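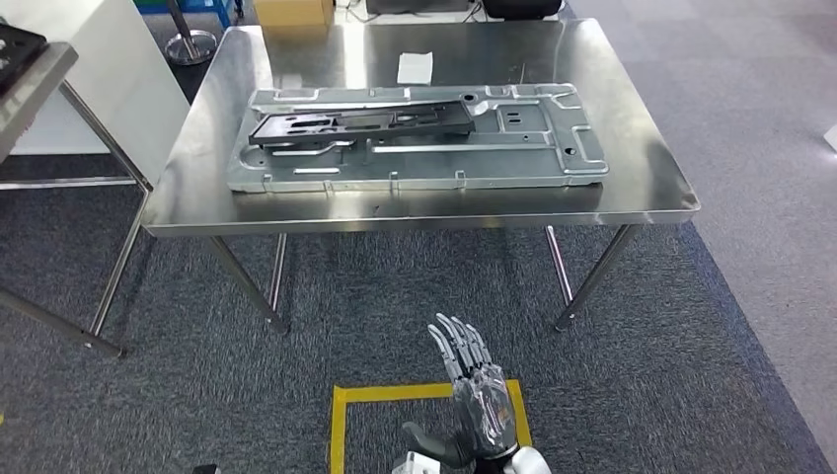 Fig. 1. The hand in front of the steel table, with the dark plate lying on the large grey panel.

Teaching the pick by remote control

I did most of the driving for this part, with Mbali Steyn reading out the steps and stopping me when I rushed (often!). You wear the glove, move your own hand, and the robot's hand copies you with a tiny lag that you stop noticing after 15 minutes or so of practice. The task was to lift the smaller plate off the panel and put it on the side table.

We saved 254 runs in March, and I'd bin my first batch if Danuta Wasilewska would let me. I kept closing the fingers too early – it's really hard to judge depth on shiny metal. Coming in from the raised right end of the plate felt much easier, so that's how I drove all the later runs. Lech Lis is training on them now.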